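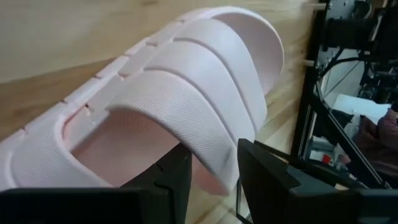
Clundwood游泳馆池岸及更衣区地面防滑改造进入第二阶段，施工范围由浅水池一侧转至淋浴通道和更衣区之间的过渡带。工程总面积2,007平方米，分3个阶段实施，总工期70天，期间场馆分区开放。馆方同步更新了入馆须知，其中关于鞋履的一节篇幅比旧版长。旧版只写“请穿拖鞋”，新版把鞋面与鞋底分开说明：浅粉色宽带凉拖一类的鞋，带面压有细密的织纹，又有三道平行沟槽，把带面分成四条隆起的弧面，这些纹理都在脚背一侧，与地面摩擦无关，选鞋时应翻过来看鞋底的花纹和磨损程度。须知同时要求，室外穿着的鞋不得进入湿区。

本次改造的直接起因是年度检测中湿态摩擦数据下降。检测采用摆式仪，在洒水条件下对各功能区逐点测量，每个测点沿多个方向取值，按平均值和最低值分别记录。池岸直线段的结果仍处于设计范围之内，下降集中在转角、排水沟两侧以及淋浴通道出口。上述位置的共同特点是人流转向频繁，清洁用水量大，皂液和护发产品残留较多。

负责材料供应的Forthorpe在技术说明中将下降原因归为两类。第一类是表面微观粗糙度的损失，即砖面原有的细小凸起在长期行走和机械刷洗下被磨平。第二类是表面沉积，包括水中钙镁盐类析出的硬垢，以及皂液与硬水反应后形成的皂垢。两类原因在仪器读数上表现相近，处理方式则完全不同。沉积造成的下降可以通过酸性清洗恢复大部分数值，微观粗糙度损失造成的下降不可逆，只能换砖或对表面重新处理。

为区分两类原因，检测人员先在同一测点进行原状测量，随后以弱酸性清洗剂处理、冲洗、中和，再作第二次测量。清洗后数值明显回升的测点列入维护清单，回升幅度不足的测点列入更换清单。更换清单上的测点连成三个集中区域，施工分段即以此为依据。列入维护清单的区域不更换面砖，只调整清洁规程，并在工程结束后复测。

新铺面砖为通体砖，表面不施釉，湿区使用的型号带有低矮的圆钉状凸起，凸起之间留有连通的排水间隙。设计说明解释，凸起的作用有两项：一是在赤足踩踏时提供机械咬合，二是把水膜从接触面下方排走。水膜的排出速度受间隙宽度和地面坡度共同影响，间隙过窄，水和皂液滞留；间隙过宽，赤足行走会有不适，轮椅和婴儿车通过时震动也会增大。样板段试铺时比较了不同间隙的型号，最终选用中间一档。

更衣区干区使用同一系列的平面型号，表面为细砂面，没有凸起。干区与湿区的交界处设一条过渡带，两种面砖在此相接，完成面高差控制在规范允许的限值以内，接缝处不设门槛。过渡带的颜色比两侧略深，便于视力较弱的使用者辨认区域变化。原有的可移动橡胶地垫在工程完成后撤除。馆方的维护记录显示，地垫边缘翘起和垫下积水是过去一段时间内报修较多的项目，且垫下砖面难以清洗，皂垢积累快于裸露区域。

坡度调整是工程中工序最多的部分。旧地面在淋浴通道出口附近存在一处反坡，水流向更衣区一侧汇集，保洁人员需定时推水。施工方在拆除面砖后对找平层重新放线，以排水沟上沿为基准，向两侧逐段校核标高，再铺设新的找平砂浆。找平层养护期间，该通道封闭，使用者经由另一侧走廊进入池区。养护完成后进行淋水试验，以停水后地面有无明显积水作为验收条件之一。第一阶段所在的浅水池一侧已通过淋水试验，一处靠墙角的积水点经局部打磨后复验合格。

防水层的处理与坡度调整同时进行。拆除过程中发现，旧防水层在排水沟与地面交接处有开裂，裂缝下方的混凝土未见明显疏松。施工方在交接处增设柔性密封带，密封带两侧压入防水涂层，转角处使用预制的转角件，避免现场裁剪拼接。闭水试验在铺砖之前完成，试验期间检查下层设备间顶板，未发现渗漏痕迹。

填缝材料由水泥基改为环氧类。泳池环境中的余氯和清洁用酸对水泥基填缝料有侵蚀作用，缝面粉化后低于砖面，容易积存污垢。环氧填缝料耐酸性较好，吸水率低，缺点是可操作时间短，固化前必须将砖面残留清理干净，否则残留的树脂膜会覆盖砖面的微观粗糙结构，直接降低防滑性能。第一阶段验收时，有一小片区域的湿态读数低于同批面砖的出厂值，经放大观察确认为树脂残留，施工方使用专用清除剂处理后重新测量，数值恢复正常。第二阶段的施工方案因此增加了一道工序，每一作业段填缝后须在规定时间内完成擦洗，并由另一名工人侧光检查砖面。

伸缩缝的位置也作了调整。旧地面的伸缩缝与结构缝有一段没有对齐，面砖在错位处出现拉裂。新方案将两者对齐，缝内填充弹性密封胶，密封胶的颜色与过渡带一致。池岸与池壁顶面的交接处另设一道缝，该处同时受水温和室温变化影响，变形量大于其他部位。密封胶属于易耗部分，设计说明将其列入定期检查项目，出现脱粘或硬化时应整段更换，不宜在旧胶表面补涂。

清洁规程的修订由Latuheru承担，该公司负责场馆的日常保洁。旧规程每日使用同一种中性清洗剂，对皂垢有效，对硬垢基本无效。新规程将碱性清洗与酸性清洗分开安排，碱性清洗用于去除油脂和皂液残留，酸性清洗用于去除矿物沉积，两者不得在同一次作业中连续使用，中间必须以清水充分冲洗。规程还明确，酸性清洗剂不得与含氯消毒剂混合或先后残留于同一表面，两类药剂分柜存放，领用分别登记。

机械刷洗的刷盘也作了更换。过去使用的硬质刷盘清洁速度快，对砖面的磨损同样较快，圆钉状凸起的侧面则刷不到。新刷盘采用较软的长刷毛，可以进入凸起之间的间隙。相应地，药剂停留时间延长，刷洗遍数增加，单次作业时长比旧规程有所增加。Latuheru将作业时间调整至闭馆后，早间开馆前只作冲洗和吸水。污水由洗地机回收，不排入池岸的溢流沟，避免清洗剂进入循环水系统。

在监测方面，馆方不再只依赖年度检测，另设季度抽测。抽测点固定在转角、淋浴通道出口和台阶踏面，每次使用同一台仪器、同一规格的橡胶滑块，滑块在使用前按规程打磨并记录磨损宽度。赤足区域与穿鞋区域使用硬度不同的滑块，两组数据分开存档，不作横向比较。Forthorpe在说明中提到，滑块状态对读数的影响常被低估，边缘磨损超过允许宽度后继续使用，得到的数据不能与此前的记录相比。

测量时的水温和地面温度也需登记。橡胶滑块的弹性随温度变化，同一测点在温度相差较大的条件下读数会有偏移，规程对此给出了修正办法。馆内室温全年较为稳定，季度数据之间的可比性因此好于室外步道一类场所。室外日光浴平台不在本次改造范围内，其木质铺面另行评估。

楼梯和入池台阶单独处理。台阶踏面前缘嵌入带有凹槽的防滑条，颜色与踏面形成对比，防滑条上表面与砖面齐平。入池扶梯为不锈钢构件，踏板原有的防滑贴片边缘脱胶，已改为冲压纹踏板。扶手的固定件在拆砖时一并检查，其中锈蚀的膨胀螺栓已更换为耐氯腐蚀等级更高的不锈钢材质。

照明部分仅作小幅调整。原灯具在池岸上方形成较强的镜面反光，湿砖与干砖在某些角度下难以区分。新灯具加装漫射罩，照度水平保持不变。设计说明认为，使用者能否及时看见积水会影响步态，地面摩擦只是滑倒事故的其中一个因素。

工程期间的开放安排如下。第二阶段施工时，浅水池照常使用，深水池保留外侧泳道，靠近淋浴通道的一侧用硬质围挡隔离。更衣区分半开放，封闭一侧的储物柜暂停使用，已办理长期租用的使用者可到前台更换柜号。切割作业安排在早间开馆之前，采用湿切方式控制粉尘。无障碍更衣间在本阶段内全程开放，通往该处的走廊不堆放材料。第三阶段转入更衣区干区，届时淋浴通道恢复通行。

预约和分区信息通过Jastine预约系统发布，使用者在选择时段时可查看当日封闭区域。系统同时显示可用泳道，余位不足的时段不接受现场购票。已购买的团体课程不受影响，水中健身课由深水池移至浅水池，课程时长不变。

鞋履要求自第二阶段开工起执行。入口处设有换鞋区，湿区内可以赤足，也可以穿着底部花纹清晰的浴用拖鞋。前台提供的备用拖鞋已全部更换，旧鞋底面磨平后停止借出。馆方提醒，新铺地面在填缝料完全固化之前不得踩踏，围挡撤除时间以现场告示为准。

全部工程完成后，更换区域与维护区域将一并复测，测点位置与改造前保持一致。复测结果张贴于入口公告栏，并附改造前的读数。复测不合格的区域由施工方在质保期内返工，返工安排在夜间闭馆时段。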